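Can a robot do the bathroom and kitchen chores yet, or is my brother-in-law dreaming?

Posted in Home & Household > Gadgets and Appliances
July 2023
3 replies

ogola_street_dad

My mother is in her eighties and lives alone in a ranch house built in 1973. Narrow hallway, step down into the den, carpet in the bedroom. She manages fine but her hands are bad, and small stuff wears her out: unloading the dishwasher, picking things up off the floor, getting the bathroom counter back in order after she's used it.

My brother-in-law has been sending the whole family videos from a company called Ralilum. Their machine folds a towel and puts a mug on a shelf. He wants all of us to put money in so we can be on the list for one when it ships. He says by the time she really needs help it will be doing everything, and we'd be foolish to pay for a home aide in the meantime.

I have a robot vacuum (a Zidon) and it gets stuck under the same chair every time it runs. So I'm not starting from a place of great faith. Is there anything out there now that a regular person can buy that does more than floors? I don't care about five years from now. I'd also like to hear from someone who has seen one of these things outside of a video the company made.

menach_mike

No. Save your money. Get her a reacher grabber and a dishwasher with a top rack she doesn't have to bend for.

Also your vacuum is probably fine, just put the chair somewhere else or block it off in the app.

Justinas Rebane

I fix packaging lines for a living, 17 years now, so I have nothing against machines. I've seen them do the same move all shift long and never drop a thing. But the line is built around the machine. The box comes in at the same angle every time, and if it doesn't, a light goes on and somebody calls me. Your mother's house has no one making sure the mug arrives at the same angle.

When you watch those videos, look at a few things. Is there a cut between picking the thing up and putting it down? Is there a note in the corner that says the footage is sped up? Is somebody off to the side with a controller? I went through 9 of the Ralilum clips after my own kids started asking, and 3 of them said in small print that a person was steering. I couldn't tell with the others. A machine that a person steers can be useful, but then you're paying for the person too, and that's an aide with extra steps.

Folding a towel on a bare table is also a long way from folding the one that's balled up behind the hamper. Ask the company what it does with the one behind the hamper. I'd be curious what they say. 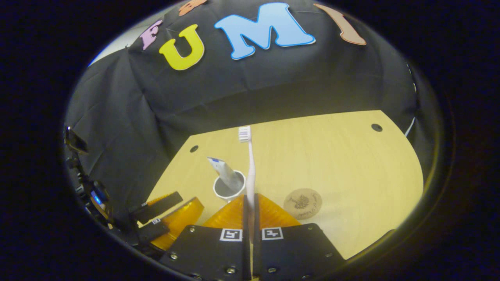
The bathroom counter is the part of your post I'd push on hardest, because it sounds like the easy one and I don't think it is. Holding a toothbrush is the part I'd grant them. Two fingers on the handle, bristles up, the way the gripper has that white one, and any half decent jaw can pinch a stick. Then look at what's next to it. A paper cup with a toothpaste tube leaning out of it is a lousy thing to aim at. The cup weighs nothing, so one bump at the rim and it can go over, tube and all, and the tube is already taking up part of the opening. You or I would steady the cup with the other hand and not think about it. And that's on a clear stretch of table with a coaster off to the side. Your mother's counter has a faucet, a mirror, pill bottles, a wet washcloth and whatever else she set down that morning. Cap on the tube, too. I'd like to see one screw the cap back on at normal speed, with no cuts, ten mornings in a row. If Ralilum has that, I'll take some of this back.

As for what you can buy today, my answer is floors, mostly, and some lawn mowers. There was a countertop arm from Menach that my shop looked at in April for sorting small parts. It did fine with bolts in a tray. Somebody set the tray down crooked and we spent the rest of the afternoon on it. Good arm — I would not put it in a kitchen with an older person standing next to it.

I'd also ask your brother-in-law what happens to the deposit if they never ship. Get that in writing before you send anything. And ask who comes out when it breaks, and how fast.

For the hands, an occupational therapist did more for my father than any gadget did. She swapped the round doorknobs for levers, put a fat foam grip on his toothbrush and got him a pump for the toothpaste. It was cheap and he used all of it.

heloise_in_the_den

I agree with most of that but I think it's a little harsh. My neighbor has one of those feeding arms for her son and it gives him his lunch without her holding the spoon. She still has to cut everything up and load the bowl and wipe it down after, so I guess you could say she does the chore and it does the last foot of it. It matters to him a lot though.

For an older lady on her own I'd still go with the aide, even just a couple of mornings a week. An aide will notice if she hasn't eaten. And that step down into the den worries me more than the dishes do. Does it have a rail?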